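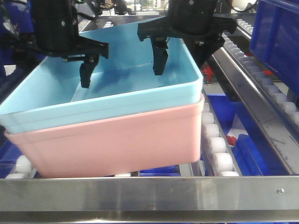 20 Mar 2025

Build 107 went up to the test branch this morning. Change log for it is short: new save format, two collision fixes, and the stamina curve in Turska flattened so the drain stays linear past level 50. The old curve was quadratic and punished anyone who carried ore.

Save migration ran clean on the small files. The large ones are slower than I want. A full Clinham map with every outpost built takes 80 seconds to convert, nearly all of it spent rewriting container contents one slot at a time. Batching the writes should bring it down. Did not get to it today.

Xiuying Xie sent her notes on the Doruddale stream. She wants the segment cut to gameplay only, no talking heads, and the early access month stated once, at the end. June is what we have told the publisher and June is what goes on the card. I asked for the weather system to be left out of the capture. Rain still draws through roofs on the older outposts and viewers will find it within a minute.

Played two hours of co-op on the new build after lunch. Host migration failed once, when the host quit during a crafting timer. The guest kept the session but the timer reset to zero and the materials were gone. Logged it as high. Second attempt with the same steps worked, so it is a race of some kind, probably in the order the inventory lock is released.

Lu is still too strong. At 100 health she outlasts every other starting character and her dodge has no cooldown worth the name. I lowered her health to 80 locally and the first cave felt correct. Will leave it there for a week before touching the dodge. Changing both together would tell me nothing.

Audio: footsteps on gravel are playing the wood set in the northern quarry. Material tag is wrong on one tile. Fixed, not yet committed.

Tomorrow: batch the container writes, reproduce the host bug with logging on, reply to Xiuying about the end card.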